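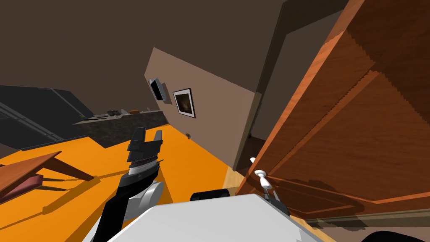 Once the Boso is on its stand and plugged in, leave it alone for 20 minutes before you touch a single setting. I know, I know, you want to play with it! But monitors drift while they warm up, and if you set your colors on a cold screen you'll be doing it all over again after lunch. Start with brightness, then contrast, then color, in that order. When you get to color, pick something with a big easy patch of one shade next to something neutral: an orange floor behind a pale gray panel is great for it, and if the gray starts to look peachy your red is too high.

1. Press the button under the right corner and hold it until the menu comes up. A quick tap only changes the input (I did this four times before I caught on).
2. Go to Picture, then Mode, and choose Standard. Vivid looks fun in a store and wears you out at home.
3. Turn off Auto Dim. You can put it back later.
4. Set brightness with the room lit the way you usually have it. I start at the middle and come down until a blank white page looks like paper and stops looking like a lamp.
5. Leave contrast at the factory number unless you can't tell the lightest grays from white. If you can't, drop it two clicks at a time.

**Note:** The menu closes by itself if you stop to think. Your last change is saved anyway, so just open it again and keep going.
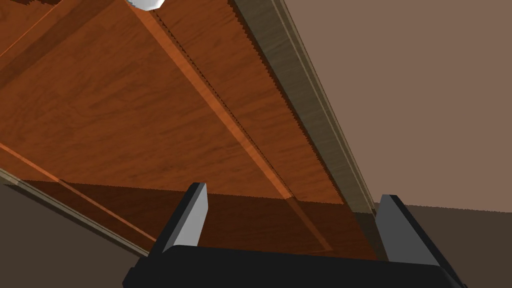

## Getting the height and tilt right

I used to skip this part, and my neck has opinions about that.

1. Sit how you really sit, slouch included.
2. Raise the screen until the top of the picture is level with your eyes or a little under.
3. Tilt the top edge back slightly. Stop as soon as you see a ceiling light in the glass.
4. Reach out. Your fingertips should just about touch the screen. If your whole palm lands on it, push the stand back.

**Caution:** Hold the screen by its sides when you tilt it. Pushing on the middle of the panel can leave a mark that doesn't go away, and the warranty card is pretty clear that it won't cover that.

If you bought the Kaijage arm to go with it, take the stand off first with the screen face down on a folded towel. The four screws are short, and the long ones in the arm's bag are for a different model. Please don't use those! They go in farther than they should. 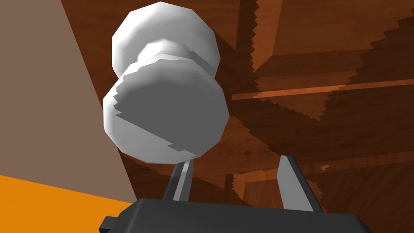
**Cakatby, June**

I'm adding a bit here because the menus moved around after the last update. Color Temperature used to be under Picture and now it's under Advanced, two screens down, right below the language list. Everything else I've written still matches what I see on mine.

While you're in there, look at Panel Hours. Mine says 3,699 today, and the whites have gone a touch yellow compared with the newer one in the kitchen. I fixed it like this:

1. Open Advanced, then Color Temperature, then User.
2. Lower red by one click and wait a few seconds for your eyes to catch up.
3. Lower it once more if you still see yellow. If things turn green, raise blue one click and stop there.
4. Write your three numbers on a sticky note and put it on the back of the screen. A factory reset wipes them, and Ronbridge support can't get them back for you.
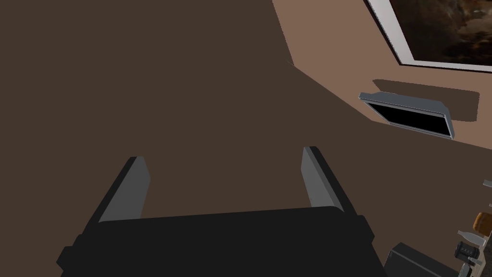
**Do I have to redo all this if I plug in a different computer?**

Only the color part. Brightness, contrast and Auto Dim carry over, but the Boso keeps a separate set of color numbers for each input, so copy them over from your sticky note.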